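How Does a Ship Hear a Submarine?

Hi, it's Adanech again! Last time I told you how ships float, and loads of you wrote in about submarines, so let's get into sonar.

First, try something for me. Stand at one end of a big empty gym and clap once, really loudly. Did you hear the clap come back? Sound went out, bumped into the far wall and bounced home to your ears. A navy ship can do the same trick underwater. It sends out a loud "ping!" and then it listens very carefully for the echo.

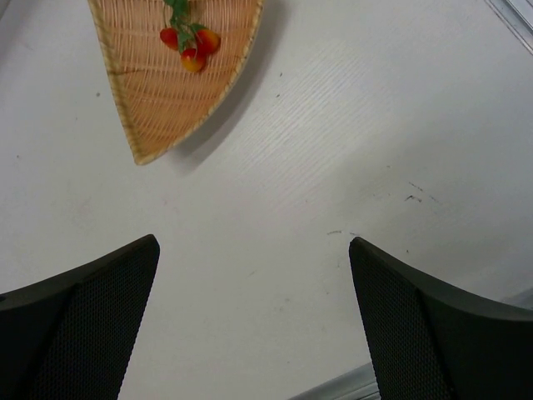 Now for the clever bit (my favorite). Sound moves through seawater at close to a mile every second, much faster than it goes through air. So if the ship's computer knows how long the echo took, it can work out how far away the thing is. An echo that takes longer has come from farther off.

But what if the ping bounces off a whale? Or a big rock? That happens! My uncle Fuad spent 14 years as a sonar operator, and he told me he once followed a "submarine" all Wednesday morning that was really a huge crowd of fish.

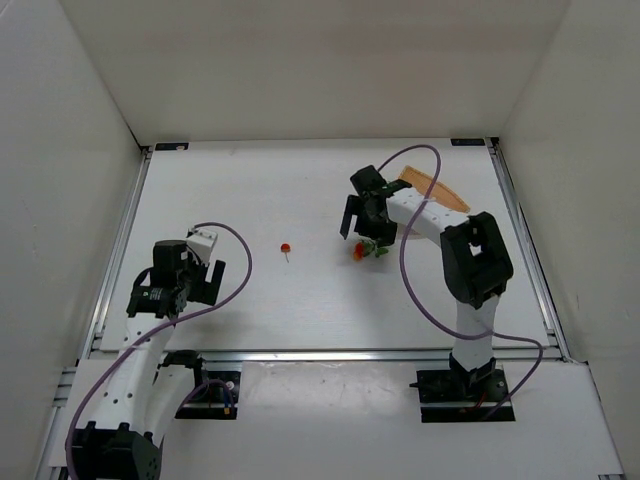 Two robot arms and a white tabletop.

There's a quieter way too. The ship can skip the ping and just listen for propellers and engines. Submarine crews like doing it this way, because a ping tells everybody where you are. It's a bit like playing hide-and-seek and shouting "Where are you?" from inside the closet!

Word to remember: sonar comes from "sound navigation and ranging." Ranging means finding out how far away something is.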